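Chapter 4
Sorting Loose Goods into Bins

Before you start: have Chapter 3 read, at least the part on labels. Bring a pencil. The worksheets for this chapter are in the back, starting with Sheet 11.

Sorting looks like a small job. Pick a thing up, decide, put it down somewhere. But the deciding is where the time goes, and most bad sorts go wrong before anybody touches a bin. So this chapter starts with the table. Citrus, squash, chilis, garlic - all of it out at once, some already in a tray.

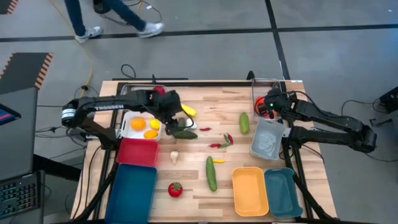

Pendstead Technical College - Department of Storage and Household Studies

Words to know in this chapter: group, home bin, stray, overflow, clear side. Definitions in the margin as they come up. Learn "stray" first. A stray is any item with no group yet, like one red chili lying by itself when the other chilis are in a cluster.

4.1 What goes with what

Three common ways to group. By kind (citrus with citrus). By color. By size. Pick one and stay with it till the table is clear. Mixing them halfway is the usual mistake, and you end up with a lemon that belongs in two places.

By kind is slowest for beginners. Is a tomato with the peppers? The Tagle method says yes, the Wirkelstead method says no, and either will do for this course as long as you write it on the sheet befor you start.

Size matters more than people expect. A big tomato takes up the room of a whole handful of chilis. Big items go in first, small ones fill the gaps.

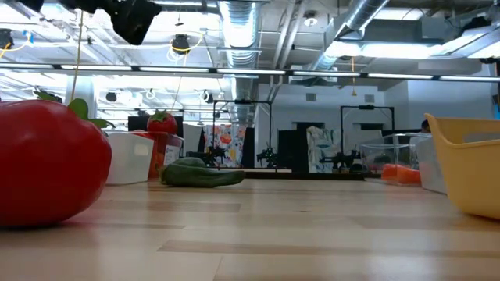

Fig. 4.2 Tomato and cucumber on the tabletop, strawberry on top of a container.

Things left on top of a container count as strays. Not sorted. Mark them that way.

4.2 Choosing the bin

Shallow tray or deep bin? Trays are good for items you want to see and grab - garlic, lemons. Deep bins hold more but the bottom layer gets forgotten. Clear sides help with that, a bit. Solid colors are better when you sort by color, or when several people share the table and need to call out a bin fast. "Blue." Done.

Put the bins out around the edges first, middle left open. Tall ones at the back, low ones in front, so your not reaching over a high rim all day.

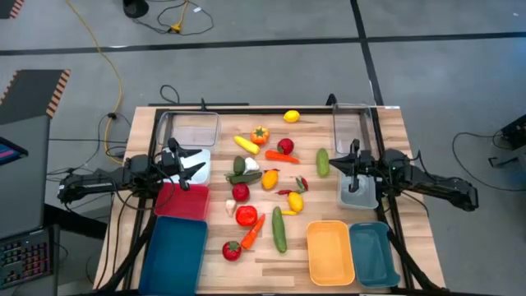
Then the items. Spread them so none is hidden under another, and leave a hand's width where you can. Long things like carrots and cucumbers roll or swing when bumped, so lay them down away from the table edge. Read the whole table once, left to right, before the first pick. It feels slow. Do it anyway.

In the Prakmont exercise you get 75 items and a single sheet. Students who skipped the read-through had more strays at the end, nearly every time, and mostly the same ones: anything small, anything green next to something else green.

Crowded table? Work from the front. Clear a strip, then go deeper. The back row by the bins can wait. 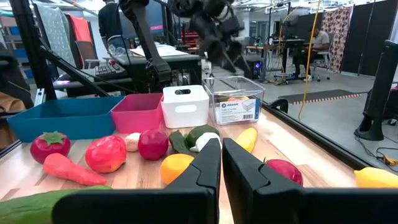
4.3 Overflow, and when to start a second bin

A bin is full when the top item sits level with the rim. Higher than that is overflow. Start a second bin of the same type, same side of the table, and write the number 2 on its tag. Sheet 12 has the tags, cut them out before class.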